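Speaker notes – small trays, big drawers (evening session, 20 minutes plus questions)

Start before everyone has sat down. Ask who has a drawer at home they have to shake before it will close. Wait for the laugh, there's always a laugh.

So, hi, I'm Chathurika Navaratnam, and I sort small stuff for a living – batteries, hair ties, tape, the screws left over from every shelf you ever built. Last March I emptied the workroom cupboard in Serusthorpe and counted what came out, which I do not recommend (my tea went cold twice!). 2,697 pieces. Put the number up and leave it there for a second.

Next bit is the one I always rush, so SLOW DOWN. Before a single thing goes back, the containers come out by themselves. Trays, boxes, every lid you own. Put them on a table and look at the shapes before you think about what goes in them. People want to buy 26 matching boxes from Siltness on the first night and then find the drawer is too shallow. Measure the drawer first, on the inside, with the drawer pushed in as far as the runners let it go.

Color comes up here too. I like one color per kind of thing, and pick colors you can tell apart in bad light. Blue and pink work fine for me. 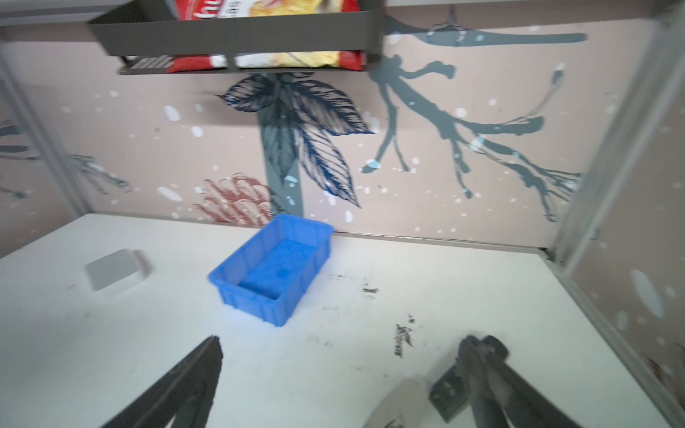
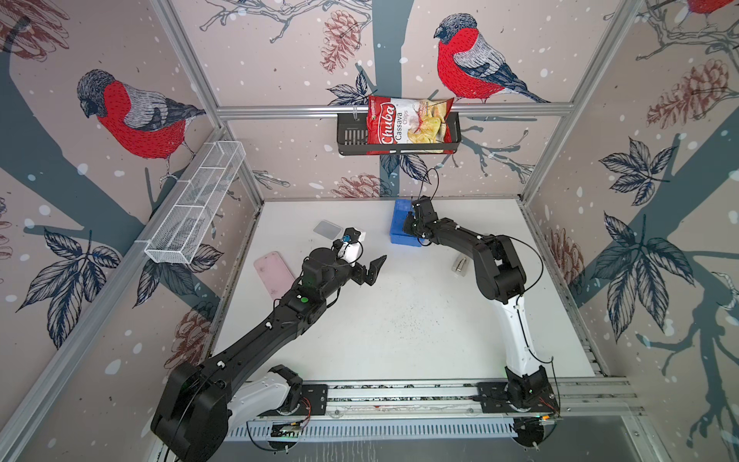
Blue tray in the first one, pink tray in the second, both on the white tabletop.

Kamil Kolář told me after the last talk that color was a waste of time in his house, his kids ignored it completely, and what finally worked was writing the word on the front of the tray in fat marker. Fair enough! Read that out and ask for hands, color people and word people. Let them argue a bit if we're on time.

Then lids. My rule is that a tray you open every day doesn't get one. Lids are for the stuff that goes up high or travels. If a lid has been sitting around without its box for 2 months, let it go (I kept one for years, a Flevetti lid, no idea why, I think I liked the corners).

Wiping down – quick mention only. Do the table before you start sorting, and again at the end. Crumbs get into everything, and a tray picks them up on the bottom and carries them right into the clean drawer.

Hand round the drawer from Kalinowski now, front row first. Remind them it's heavy at the back. Questions while it's going round, and if somebody asks about cables, say yes, cables are next month, bring yours in a bag.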